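Gelesen: Die Fähre nach Mangundap

26. Nov. 2021

Abgelegt unter: Bücher, Arbeitsorganisation

Wirtschaftsparabeln lese ich selten bis zum Ende. Meist steht die These auf dem Umschlag, und der Rest ist Dialog. Die Fähre nach Mangundap (Grallow Verlag, broschiert) habe ich zweimal gelesen, beim zweiten Mal mit Bleistift, und die Notizen dazu sollen jetzt aus dem Heft heraus.

Die Handlung ist schnell erzählt. Eine Disponentin übernimmt eine kleine Reederei, deren Schiffe zwischen dem Festland und der Insel Mangundap verkehren. Der Fahrplan ist dicht, die Auslastung hoch, die Verspätungen sind es auch. Ein Berater der Firma Skestwood empfiehlt einen noch dichteren Fahrplan. Die Disponentin folgt der Empfehlung, der Betrieb bricht im Januar für mehrere Tage zusammen, und danach streicht sie Abfahrten. Die übrigen Kapitel handeln davon, wie sie die Streichung gegenüber den Eigentümern begründet.

Der Text hat sieben Kapitel. Jedes endet mit einer Seite aus dem Logbuch der Reederei, auf der nur Abfahrtszeit, Ankunftszeit und eine kurze Bemerkung stehen. Diese Seiten sind der beste Teil des Buches. Man kann die Entwicklung allein an ihnen verfolgen: Die Bemerkungen werden bis Kapitel vier länger und gereizter, danach kürzer, und im letzten Logbuch ist die Spalte fast leer. Im Fließtext wird das leider noch einmal erklärt.

Die fachliche Grundlage ist elementare Warteschlangentheorie. Bei schwankenden Ankünften und schwankenden Bearbeitungszeiten wächst die Wartezeit mit der Auslastung nicht linear. Im unteren Bereich merkt man davon wenig, weiter oben wird die Kurve steil. Das Buch zeigt das in einer einzigen Zeichnung und verzichtet auf Formeln. Für den Zweck reicht es. Wer rechnen will, braucht ein anderes Buch. 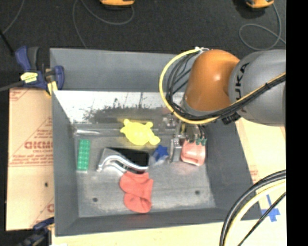

Der zentrale Begriff ist bei der Disponentin die »Lose«, also das Spiel, das man einem Tau lässt. Im Untertitel heißt es Reserve, was ungenauer ist. Reserve klingt nach etwas, das im Schrank liegt und im Notfall geholt wird. Lose dagegen ist dauernd im System. Das blassgelbe Kabel am KUKA-Arm ist so geführt: Es läuft in weitem Bogen um das orangefarbene Handgelenk, unter ihm hindurch und dann über das graue Segment zurück. Auf dem kürzesten Weg verlegt käme man mit weniger Kabel aus, und im Datenblatt wäre die Differenz vermutlich als Einsparung zu verbuchen. Im Buch ist die entsprechende Stelle die Liegezeit im Hafen, die der Berater als Verlust führt und die Disponentin als Teil der Fahrt.

Weniger überzeugt hat mich Kapitel fünf. Dort wird ein Zielwert von 70 Prozent Auslastung eingeführt und bis zum Schluss nicht mehr in Frage gestellt. Eine Herleitung fehlt. Der passende Wert hängt von der Streuung ab, von der Zahl der parallelen Bedienstellen und davon, was eine Stunde Verspätung kostet. Für zwei Schiffe gilt etwas anderes als für zwanzig. Ein Satz dazu hätte genügt.

Auch der Berater bleibt eine Pappfigur. Er hat für einen dichten Fahrplan ja gute Argumente - Kapitalbindung, Personalkosten, Nachfrage in den Ferien -, darf aber keines davon zu Ende führen. Eine Parabel, in der die Gegenseite rechnen kann, wäre nützlicher gewesen.

Zur Anwendung: Ich habe im Frühjahr angefangen, meine eigenen Aufträge mit Eingang, Beginn und Abschluss zu protokollieren, nach dem Muster der Logbuchseiten. Die Datei hat inzwischen mehr als 3000 Zeilen, weil ich auch Unterbrechungen erfasse. Das Werkzeug dafür ist Priltow, eine einfache Tabelle mit Zeitstempel auf Tastendruck. Auffällig ist bisher nur, dass die reine Bearbeitungszeit eines Auftrags klein gegen seine Liegezeit ist. Das steht so auch auf Seite 61, dort mit Containern. Seitdem plane ich den letzten Block des Tages nicht mehr fest ein. Ob die Durchlaufzeiten dadurch sinken, kann ich aus den Daten noch nicht ablesen, die Streuung ist zu groß.

Die Übersetzung ist ordentlich, abgesehen von den nautischen Begriffen, die zwischen den Kapiteln wechseln. Ein Register fehlt. Der Druck der Logbuchseiten ist sehr klein, im E-Book lassen sie sich nicht vergrößern, daher würde ich zur Papierausgabe raten.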